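Fernen Flowers, Soltville packing room
Minutes of the October staff meeting
Start: 3:15 pm

1. Minutes of the last meeting
Accepted with one correction: the Phillips order was for 190 bouquets.

2. Wrapping booth
The supervisor reported on the two-arm booth. For now it is practising with artificial flowers, and all customer orders are still wrapped by hand at the long bench.

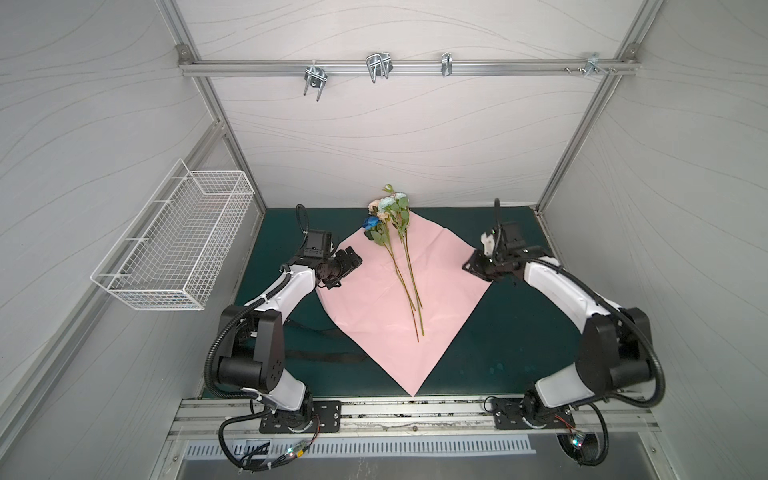
Wrapping booth, flowers on pink paper.

Staff asked if hours will be cut. Management answered that no hours will be cut before the Nultden contract is reviewed. This answer is to be put on the notice board.
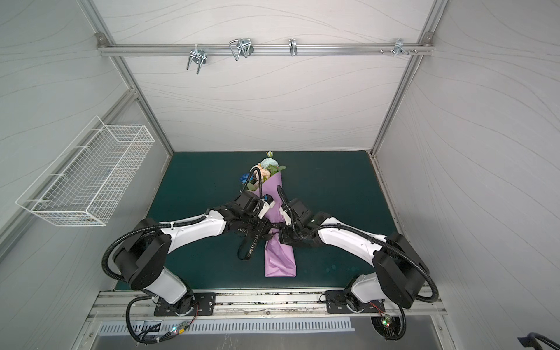
Ribbon work was discussed for a long time. Two wrappers said it is the part of the job they like most and they do not want to only watch a machine. With the printed "LOVE" ribbon, both grippers hold the wrapping near the place where it is tied, and staff asked who will check the bow and the lettering. Agreed: a wrapper signs off every bouquet, at the present wrapper's rate.

Training will be up to 38 hours per person, paid, and in normal working time.
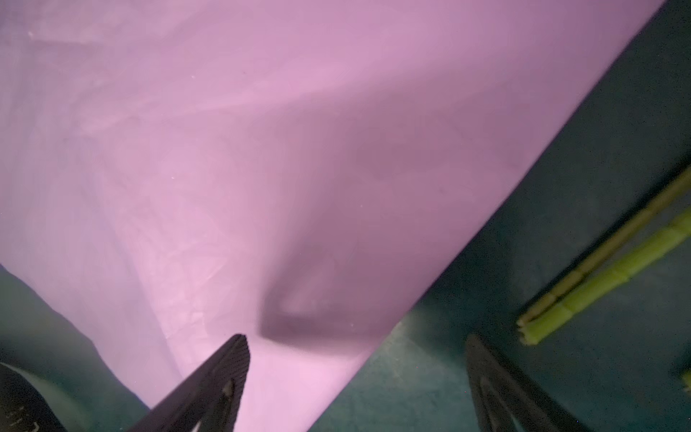
3. Other business
Colour labels for the cool room are ordered. The bench stools are still not repaired.

Meeting closed 4:20 pm.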